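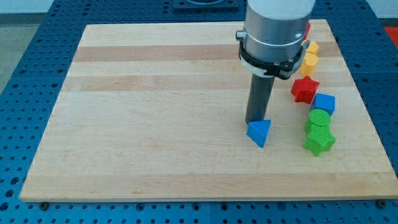
Can a member build an arm like this in the Terkholm workshop without owning a printer? A reader of the previous version of this page put that question to us, and the answer is yes. Printers may be booked at the front desk.

What does the Tamen build cost?
Members should allow about 280 dollars for motors, bearings and wiring. Printed parts are charged by weight.

How long may a project stay on a shared table?
Three weeks. Extensions are granted on request if no other booking is waiting.

May I drill into the table or the work board?
No. Fixtures must use the existing holes. Bolts are kept in the Ferreira cabinet and must be returned after use.

Which test pieces should I use?
Any small printed shapes are acceptable. Stars and triangular prisms are harder to place than cubes, and new builders are advised to begin with cubes.

Is supervision required?
A second member must be present whenever motors are powered. The stop button must remain within reach.

Where are the part files kept?
In the Stestitz folder on the workshop server. Please report errors in the files by Friday for correction the following week.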